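Ticket: Pickup orders not reaching farm store printer
Product: Tustik online ordering
Account: Hanrahan Farm Market and Bakery
Opened by: Svenja Ehlers
Assigned to: Mattes Nolte
Status: Closed

Svenja Ehlers, 7:40 a.m.
Orders placed on the website overnight did not print at the bakery counter this morning. They show in the dashboard as Paid but there is no ticket. In-store sales print fine. We are in the December pie and squash box rush, so we need this working before the lunch pickups. I have restarted the printer and the tablet.

Mattes Nolte, 8:15 a.m.
Thanks. Please tell me:
Which pickup locations are switched on right now?
Did anyone change the product list since yesterday?
Does a test ticket print from Settings > Printers?

Svenja Ehlers, 8:32 a.m.
Farm Store and Dallska Road Stand are both on. Test ticket prints. Yes, we imported a new product list last night from the Inetti spreadsheet -- winter squash, apples, cider and the bakery items. The stand is closed for the season but we left it on because gift card customers pick it.

Mattes Nolte, 9:05 a.m.
I looked at the import log. The file had 1,000 rows and all of them loaded, but the Pickup Station column was blank for the bakery category. A blank station goes to the default, and your default is Dallska Road Stand. The tickets are queued for that printer, which is offline.

Please try this:
1. Go to Products > Categories > Bakery.
2. Set Pickup Station to Farm Store Counter.
3. Save, then open Orders > Queue and choose Resend.

Svenja Ehlers, 9:20 a.m.
Did that. Eight tickets came out. Four orders are still stuck, all of them for dinner buns. Pies and bread are OK.

Mattes Nolte, 9:48 a.m.
The bun listing has its own station setting, and that overrides the category. It also has no photo after the import, and your store theme hides listings without one, so customers won't find it today. Clear the station field on the listing, add a photo, save, and resend again.

Svenja Ehlers, 10:10 a.m.
Cleared, saved and resent. All printed. Photo is uploaded too.

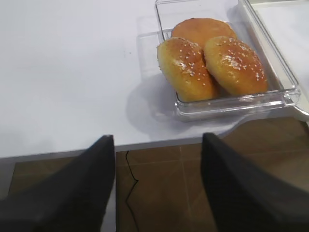
Attachment 1: buns in clear plastic tray

Mattes Nolte, 10:26 a.m.
I can see the listing on the storefront now. I also changed your default station to Farm Store Counter. For the next import, fill in the Pickup Station column for every row, or leave the column out of the file and the old settings will be kept. Descriptions over 3,000 characters are cut off on import -- yours are all shorter.

Svenja Ehlers, 1:15 p.m.
Lunch pickups printed normally. OK to close.

Resolution: Station assignment corrected, default changed, tickets resent.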